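**Sutter Hall reopening: progress report to the Arkach Fund, covering the period to the end of May**

The short version is that the roof no longer leaks, the money is mostly where we said it would be, and the piano is still in the lobby.

When we last wrote, the hall had been closed for two winters and the balcony was home to a large number of pigeons. The pigeons have been asked to leave. Most have gone. The contractor, Trerkus, fitted mesh over the vents in April and returned in May to fit it over the vent they had missed, which the pigeons had found first.

**Roof and gutters**

Finished. The north gutter was replaced along its whole length after the old one came down in the contractor's hands, saving us the cost of having it removed. We have had several heavy rains since, and the buckets have gone back to the kitchen. The invoice came in $1,539 over the estimate, nearly all of it for rotten boards that could only be found by taking off everything on top of them. We covered this from the contingency line, as your grant terms allow, and the paperwork is attached.

**Heating**

Not finished. The boiler was delivered in March to the Custavham library, whose staff were very nice about it. It then spent several weeks in our yard under a tarp while the county considered our permit. The permit has now been granted, on the condition that we move the flue to the place where our first drawing had it.
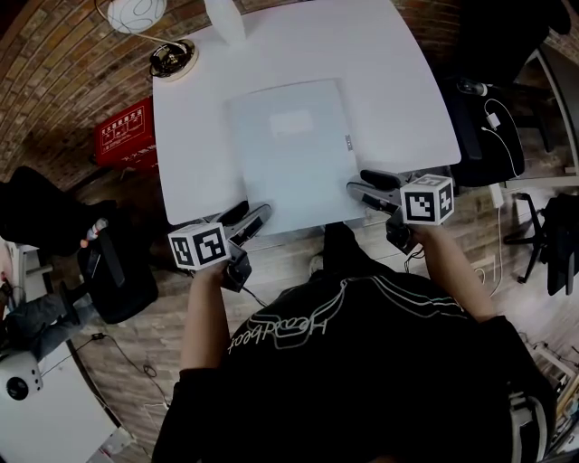

Installation is booked for early summer, when the need for heating will be hard to demonstrate. We would still like it tested under load before the fall season, and Trerkus has agreed to come back for that at no extra charge. We have this in writing.

**Seating**

We budgeted $3,000 for repairing the old seats and have spent less than half. The springs are better than they feel. The upholstery is worse than it looks, and we are getting a second quote for the back rows, the first having been written by someone who seems to have imagined velvet.

**Bookings**

We set a target of 20 bookings for the opening season. The choir, the chess club and the spring seed swap have all signed up, and the amateur operetta group has reserved more evenings than it has operetta. We expect to reach the target by fall if the heating does.

**Changes we are asking you to approve**

- Move the unspent seating money to the back stairs, where the handrail is decorative.
- Push the final report back 2 months, so that it can include a heated event.

The piano belongs in the auditorium. It went out through a doorway that has since been rebuilt to code, and the new doorway is narrower. A quote for removing the legs is on its way.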